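Drustton Residents Forum
Board: Building Standards and Renovations
Topic: Proposed change to the wall tile guideline for shared hallways

izepeda_board
Posted Sunday, August 26, 2018

Members are invited to comment on a proposed change to Guideline 14, which covers wall finishes in the shared hallways of the Lendero and Ngcobo buildings. The current text requires painted plaster above a height of three feet. The revised text would permit full-height ceramic tile, provided the color is neutral and the grout is sealed on completion. Comments will be forwarded to the board before the next regular meeting.
Itzel Zepeda, Building Standards

Nodberg_4C
I support the revision. The lower hallway in Lendero was last painted in January and the plaster is already marked at shoulder height by furniture deliveries. Repainting was billed at $2881. The owners should not be asked to carry that charge every year.

C. Vitale
I must respectfully object. Tile is durable, but a single cracked piece is difficult to match once the product line has been discontinued. The guideline as written does not require the contractor to leave spare stock. It also says nothing about sound, and the Ngcobo stairwell already carries every conversation to the fourth floor.
Cosimo Vitale, Ngcobo 2A

hallmonitor62
Mr. Vitale's point on spare stock is well taken. I would not go so far as to reject the proposal over it. A sentence could be added requiring one unopened box per floor, stored in the basement and labeled with the color name.

Nodberg_4C
Agreed on the spare box. On sound, a runner on the stairs would do more than plaster ever did.

C. Vitale
Runners were removed from Ngcobo under the fire code review. I would ask members to read the minutes before proposing them again.

izepeda_board
The runners were removed from the landings only. The minutes are available at the office on request. Please keep remarks addressed to the proposal.

To respond on the technical questions: the revised text will specify small square tile in beige or tan, with grout a shade lighter than the tile. 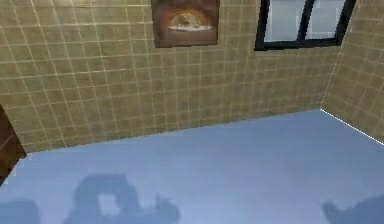

Large-format tile was considered and set aside, as the hallway walls in Lendero are not flat enough to receive it. The spare stock requirement will be added as section 14.3. I have also asked that the allowance for grout sealing be stated separately - it was folded into labor in the last estimate, and several owners raised this in writing.

hallmonitor62
Thank you. Will owners be permitted to hang anything on the tiled walls? Drilling into grout is one matter, drilling into tile is another.

izepeda_board
Existing rules on hallway decoration remain in force. Written approval is required for any fixing, and holes are to be made in the grout line where possible.

C. Vitale
With section 14.3 added I withdraw my objection as to matching. My objection as to sound stands, and I ask that it be recorded.

izepeda_board
So recorded.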